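Tellum > Workshop notes > Surfaces

February
By the Tellum workshop desk

The white work surface is the part of a bench that gets the least attention on paper and the most in use. We asked the surface technician at Jorham, who looks after the tables used for dish handling, what goes into keeping one fit for work.

"I look at it from close up first," the technician said. "From standing height everything white looks clean." Faint grain, tiny dark specks and small scuffs only show at short range. Specks that wipe off are dirt. Specks that stay are logged, and the board is left alone unless a fingernail catches on the mark.

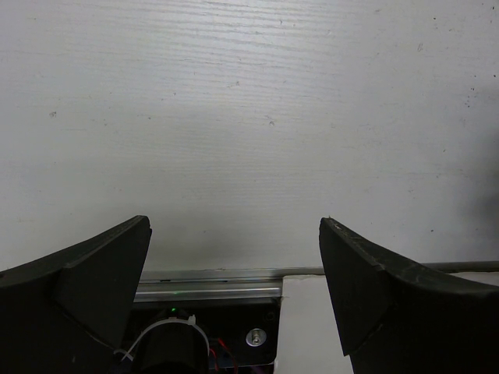

Plate and rack

The usual layout is sparse: a clear glass plate lying flat, and a white wire dish rack toward the back right. The rack starts empty. "Clear glass on white is hard to see. You rely on the rim and whatever is printed in the middle," the technician said. The rack poses the same problem, with white wire standing over a white board, and its shadow is often easier to find than the wire.

Spacing comes next. Jorham keeps 60 millimeters clear between plate and rack on its own layout sheet, number 523, and checks it at the start of each shift. 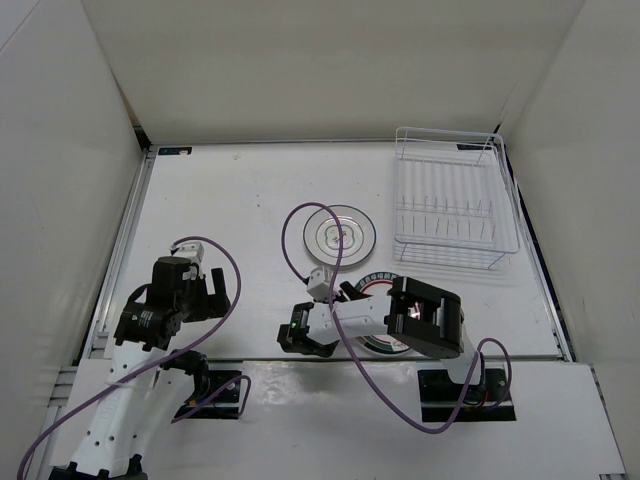 The prongs are checked by hand. A bent one will hold a plate at a lean, and the next plate then touches it. "I straighten a prong twice. After that the rack gets replaced," the technician said. Coating chips are treated the same way as marks on the board, logged first and watched.

Cleaning is a damp cloth, then a dry one, with roughly two minutes between them. Jorham gave up spray polish because plates slid on it.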